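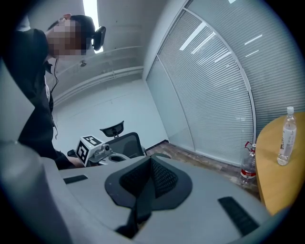
The Paracha student robotics society has now completed the first half of its project for the year, and I have been asked by several members to set down where matters stand. I do so in a personal capacity. The formal report will be submitted to the department separately.

The project concerns the tidying of a shared room. Each team entering the Drutisberg competition must submit a set of demonstrations, performed by its own members with hand-held grippers, from which a control policy is then trained. The rules ask for a minimum of 200 accepted demonstrations. We decided in October to aim for 300, as our experience last year was that a good many recordings are rejected on review for reasons that were not apparent at the time of recording.
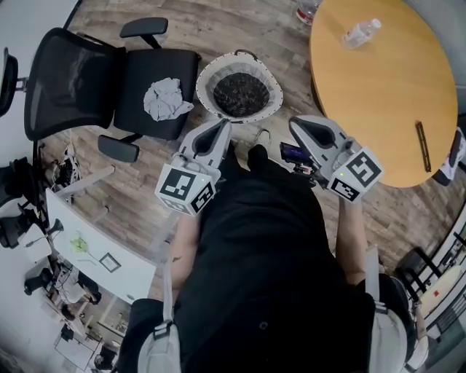
Progress since then has been steady. The sessions take place on Tuesday evenings, and members work in turns of twenty minutes, after which accuracy declines noticeably. Our chosen task is the handling of soft items, which the society had avoided in previous years. A grey cloth left in a heap on the seat of an office chair presents quite a different problem from a bottle or a box: it has no fixed shape, and the operator must decide where to take hold of it before either hand moves. Opinion within the society remains divided on whether both grippers should close at once or whether one should lead. For the present we are recording both methods and labelling them accordingly.

Certain practical points have been agreed and now form part of the written procedure. The operator should begin with both grippers raised and in view of one another. Markers are to be wiped with a dry cloth before every session and inspected for lifting corners. A demonstration in which an item is dropped is to be kept, provided that the operator recovers it without assistance, and the fact must be entered in the log. Members who have not attended the induction may observe but may not record.

The log itself has been the subject of some discussion. It was formerly a paper book, and entries were frequently illegible. We have moved to Flarkance, which the department already uses for laboratory bookings, and the quality of the notes has improved. I regret that two evenings of entries were lost during the change. The recordings from those evenings survive, but they cannot be counted until they have been watched and annotated again.

Our partner society at Prindau has kindly offered to review a portion of our recordings in exchange for the same service. I am in favour of accepting. Reviewers who were not present tend to be stricter, and our own acceptance rate has been rather generous. The matter will be put to members at the next meeting.

The second half of the project will be given over to training and evaluation. Members wishing to take part in that work should add their names to the list on the society's page before the end of term, stating which evenings they are able to attend.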